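**Hand-held gripper: stock pads or Rakside pads for picking up fabric?**

Asked by smocanu · 188 views

I have a pair of hand-held grippers that I use to record pick and place demos. They are the two-finger kind, with a wide-angle camera mounted behind the fingers. Until June I only did rigid things like cups and blocks and the stock pads were fine.

Now I'm doing cloth and small knitted items and I get a lot of missed picks. The fingers close, the item slides out, and I'm holding air. I can get Rakside pads, which are softer, or change to the Varkthorpe finger set, which is wider and costs a lot more. Controller is a Rudd, firmware 2358 if it matters.

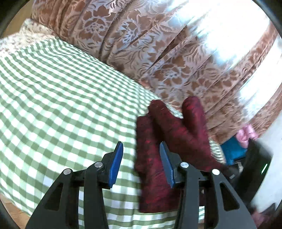
My test set is 417 picks so far, all one operator (me). The flat cloth is the worst because there is no edge to grab unless I push a fold up first. The red glove-like piece does better, and I would have guessed it would be harder with the three finger shapes sticking up. The blue pads come to a point at the top, and I think that may be part of the trouble on flat cloth, but I have nothing to compare with yet.

Has anyone run both on the same items?

Safta Mocanu

---

**Answer 1** (accepted)

I ran stock against Rakside last year on dish towels and socks, same operator, same table. Rakside was better on thin woven cloth and no different on knits. Knits catch on nearly anything.

Before you buy, check two things.

1. Pad gap when fully closed. Ours had opened up at the tips after a few weeks. Close the gripper on a strip of printer paper and pull. If it slides out from the tip but holds lower down, your pads are not parallel and new ones will have the same problem.
2. Approach angle. For flat cloth, come in with the fingers open just a little and both tips touching the cloth, then close. If you start wide, one tip lands first and drags.

I would skip the Varkthorpe fingers for this. They are wide enough that they block the item in the camera view right when you need to see it. Good for boxes - bad for socks.

Also split your results by item. One number over 417 picks with cloth and knits mixed together won't tell you which pads to keep.

Uwe Lammers

---

**Answer 2**

we use Grorilel tape over the stock pads. cheap, works ok, peels off when it gets linty. didn't measure anything

---

**Answer 3**

Firmware 2358 should be fine. I'm on the same one. Not sure about the pads, I only do bottles.

---

**Comment from smocanu on Answer 1**

Paper test failed on the left gripper, passed on the right. I shimmed the left one and it holds at the tip now. Will redo the flat cloth picks before ordering anything.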